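Setting up the Fetley tablet, part two: storage, cards and getting your old stuff across

Last updated 2020-01-25

If you did part one you've got a tablet that turns on, knows what time it is and is on your Wi-Fi. Good. Now we get to the bit I messed up the first time, so please read step 4 before you do step 4.

You'll need the tablet, the little pin that came in the lid of the box, a memory card if you're using one, and your old phone or tablet with at least half a charge. I do all of this sitting on the edge of the bed with the charger in reach, and any flat spot works as long as you won't lose a tiny card in it.

Putting the card in

1. Turn the tablet all the way off. Hold the power button, tap Power Off, and wait for the screen to go black and stay black.

2. Push the pin into the small hole next to the tray. Straight in, not at an angle. The tray pops out a hair and you pull it the rest of the way with a fingernail.

3. Lay the card in the tray with the gold contacts facing down. The notch only matches one way around.

Caution: the microphone has a hole too, on the same edge, and it's almost the same size. The tray hole is the one with the thin outline next to it. Do not poke the other one. (Yes, I came close.)

4. Slide the tray back in, turn the tablet on, and when it asks how you want to use the card, STOP. You get two choices, Portable and Built-in. Built-in wipes the card and locks it to this tablet for good. Portable leaves everything where it is. I picked Built-in without reading and there went a card full of vacation pictures from October. If you aren't sure, pick Portable. You can always change it later by going the other way. 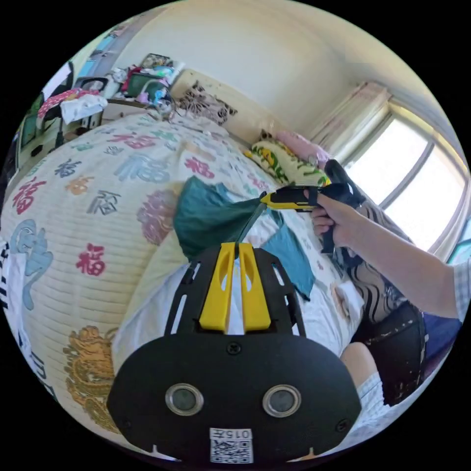

Ersoy wrote in to say that step 4 went differently on his tablet: the choice never came up at all, and the card just showed up as Portable by itself. He'd bought a 200 GB card, already formatted by his camera, and he had to go to Settings, then Storage, then the three dots, before he could find Built-in anywhere. He also thinks I should tell people to copy the card to a computer first, whichever one they choose.

He's right about the copying, so consider that step 3 and a half. As for the missing question, I tried it with a card out of my own camera and got the same thing, so I guess the tablet only asks when it sees a blank card or one it can't read.

Moving your things over

5. On the old device, install the Medivport app. On the Fetley it's already there, in the folder called Tools on the second home screen.

6. Open it on both. Tap Send on the old one and Receive on the new one. Keep them close together, same room at least, same table if you can.

7. A code shows up on the new tablet. Type it into the old one. It times out pretty fast, so if you get a red message just tap New Code and go again.

8. Check off what you want to move. I'd leave apps unchecked and download those fresh, but contacts, photos and messages all came across fine for me!

Note: Medivport sends photos in batches of 200. Between batches it looks like it froze. It didn't, give it a minute. I had 3,425 photos to move, so I got to see that pause a lot, and I went and made lunch in the middle of it.

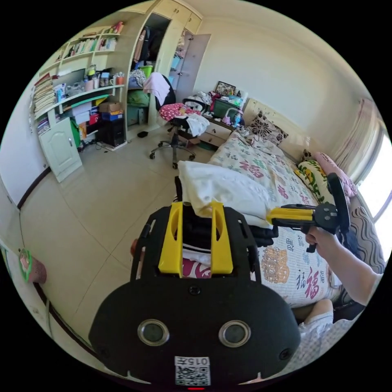

9. When the bar fills up, don't close anything yet. Tap Details on the new tablet and see if the total matches what you sent. Mine came up 2 short, both of them videos that were too long, and I moved those by hand with a cable.

10. Only now should you think about erasing the old one. I'd keep it in a drawer for a couple of weeks, just in case.

Caution: if the battery on either side drops too low, the transfer quits and you start that batch over. Plug both in.

If you have the Brosorus case

The snap-on Brosorus case covers the tray hole, so take it off before step 2. Start at the corner by the camera and work your way around. Don't pull from the middle, the plastic there is thin and it'll crease. Put it back on after you've turned the tablet on and seen the card show up under Storage, or you'll be peeling it off all over again.

Part three is the keyboard and the pen, and that one's a lot shorter.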